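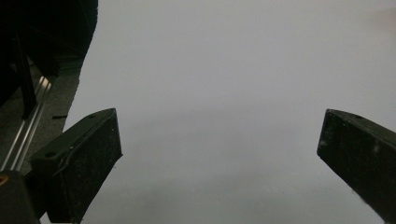

4.2 Update size and returning players

Second pass over the Skisov logs, same cut-offs as before. 200 accounts, all lapsed before the October update, all on the older build of Tritura. Question was simple: does a big update bring people back, or just make the ones still playing play more?

Mostly the second. Lapsed players opened the game, collected the login gift, left. Median stay was 6 minutes. Those who had been in a guild stayed longer, and the effect holds with spending taken out (see 4.4). Bustos argued the same for card games on much thinner data, and we were sceptical at the time.

One caveat. Tritura pushed the patch in two halves, and the server clock on the second half is wrong by an hour for part of the evening. We corrected by hand. Anything after 11 pm should be read with care.

Figure 5. Orange bowl and a pale oblong object on a white surface; black hand-held gripper at lower left.

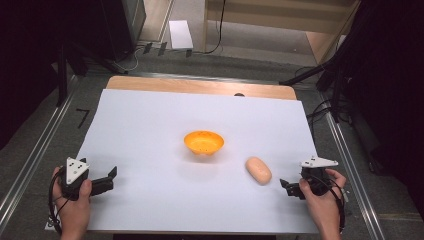 4.3 New creatures versus new modes

Harder to seperate than we hoped. Flasto released both together in every update we looked at, so we used Hopkin as the comparison, where modes arrive first and creatures follow a month later. Small game, odd audience. Still the only clean split we have.

New creatures: sharp rise in sessions, gone inside 5 days. New modes: slower rise, lower peak, still visible at the end of the window. Players who finished the opening quest of a mode were the ones that lasted. Players who bought past it were not, whichever game.

Chat logs for Hopkin were coded by Hipólito Bustos alone, 100 threads. No second coder yet. Complaints were nearly all about waiting timers, hardly any about price, wich surprised us.
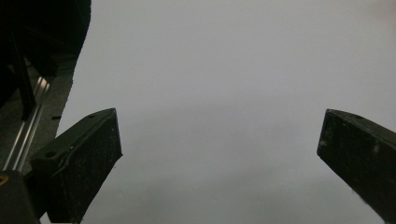

4.4 Spending

Removed the top spenders and reran everything. Guild effect smaller, same direction. The mode effect didn't move. Gift-only accounts are left in here but dropped from the next section, where they'd swamp the

averages. Full tables in the appendix, Skisov first, then Hopkin.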